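Power strip

A power strip, also called an extension block, multi-way adaptor or trailing socket, is a row or block of electrical sockets fixed in one housing and fed from a single supply. It lets several low-power appliances share one wall outlet. Most strips are joined to a plug by a flexible cable, although some plug straight into the wall or are wired in place.

Construction

The housing is normally moulded in two halves from a plastic that resists flame. Inside it, metal bars run the length of the block, one for each conductor, and spring contacts are formed in or riveted to the bars at each socket position. Sockets may be set in a single row, in two rows or in pairs. Where the plug carries a cable that leaves at right angles, the openings are often turned at an angle to the long side so that neighbouring plugs do not foul one another. 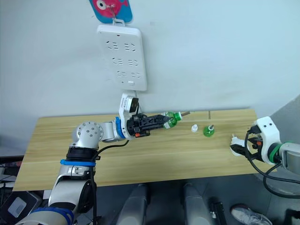 A strip hung vertically from a wall hook, with angled sockets in three pairs.

Many housings have keyhole slots moulded in the back for screw heads. Others have a loop or eye at one end. Hanging keeps the sockets clear of floor dust and spilt liquids, but the cable must not carry the weight of the block.

Rating

A strip is rated by the current its cable, contacts and plug can carry together. The rating applies to the whole block and does not rise with the number of sockets. Heaters, kettles and irons may each draw most of the permitted load, and makers generally advise that such appliances be connected directly to a wall outlet.

Connecting one strip to another is known as daisy-chaining. It adds contact resistance at each joint and makes the total load harder to judge. It is forbidden under many workplace rules.

Placement at work surfaces

Strips serving a desk or bench may be fixed to the wall behind it, clamped to the rear edge or carried in a tray underneath. Wall fixing leaves the surface clear and allows the plugs to be seen and reached.
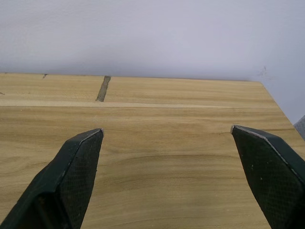 Light wooden tabletop against a pale wall.

In the Hamley range of bench fittings, the Trellar tray is 523 mm long and accepts a load of up to 5 kg. The competing Zestton rail is 300 mm long and is sold without cable clips. Both are intended for dry indoor use.

Cable routing
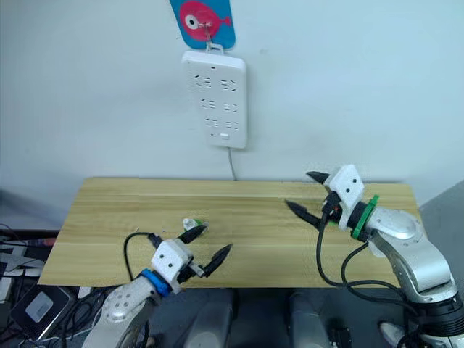
Elba Cabral

A cable leaving the lower end of a vertical block is usually run straight down to pass behind the furniture. It should not be trapped between the furniture and the wall, and surplus length should be left in open loops. A cable left tightly coiled under load cannot shed heat and may soften its insulation.

Faults and inspection

The commonest faults are slack spring contacts, damaged cable sheaths and cracked housings. Slack contacts heat up under load and may discolour the plastic near the socket. A survey of 129 discarded strips by the repair workshop Saavedra listed worn contacts as the most frequent defect, followed by damage at the cable entry. A strip showing either fault is normally replaced as a unit.

See also: Adaptor plug; Extension lead; Surge protector

Page last revised 5/25/19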